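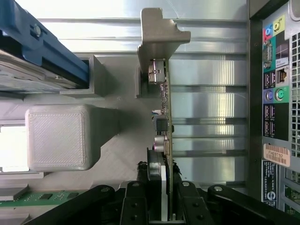 Nneka Ogunleye asked at the March review whether the card gripper needed realignment after every shift, or only when a card was dropped. The answer shaped this section. Our team adopted a fixed interval: the fingers of the Rindari cell are checked after every 25 insertions, and the pivot screws are inspected at the same time.
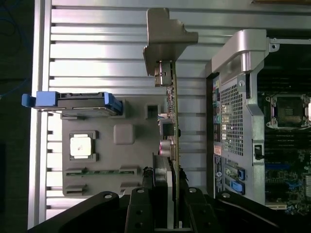
Finger alignment was the main source of lost time in the cell. Over 109 logged cycles, most stops were traced to a small difference in height between the two fingers, and Yuxi Jia wrote a short procedure to correct it. The arm is first brought to the chassis at reduced speed. With an expansion card clamped near its lower end and standing upright, as it is here, the operator can compare the finger positions on each side before any force is applied. If they differ, the plates are loosened, reset with the gauge – never by eye – and tightened again. Tianyou Cai repeated the check on Thursday and recorded the offsets in Appendix 3.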